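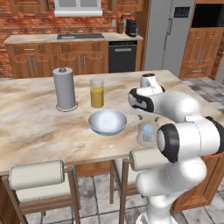 Let the planner be wrong in the kitchen that doesn't break

February 2019
By Sibusiso Baloyi

I love collision checking. I know how that sounds. Most people who get excited about robots get excited about the hand, or the learning, or the day the arm finally does the dishes. I get excited when a planner looks at a tall glass near a bowl, tries 3,000 candidate paths, and comes back with one that I would have been proud to draw myself.

Our group's planner is called Skustik, and for the past few months it has lived almost entirely in simulated kitchens like this one. I think that's the right place for it, and I think more teams should stay there longer than they do.

The usual complaint is that simulation is too easy. Friction is off, the lighting is too kind, liquids don't slosh the way they should. All true! If you want to know how a real gripper feels a real glass, go use a real glass. But planning has its own problems, and plenty of them are about shape and space. A white arm beside a marbled-top island, with stools along the near edge and a roll of paper towels at the far left, is already a hard geometry problem. The elbow has very little room next to the clear container. Any reach across the counter has to settle what the forearm does as well as the hand.

In September we ran 285 reaches through Skustik in scenes of this sort, and 267 came back with a valid path. I spent the next two weeks on the other 18 and had a wonderful time. Most of them came down to one bug: we padded every object by the same margin, so two things standing close together closed off a gap the arm could have used. Karen, our logging tool, let me replay each failure one joint at a time until I saw it (on a Sunday, in my socks). Try doing that with a floor full of glass.

My one real gripe is with how we share this stuff. Teams publish a success rate and a video, and the scene files stay on somebody's drive. A rate means very little to me if I can't load the same counter and move the bowl over a bit. Arroyo, our scene format, is plain text for that reason, and a new student can edit one before lunch.

So please, post your failures along with the scenes. Give me 100 of your worst ones and I'll happily run them all through Skustik and send back the replays.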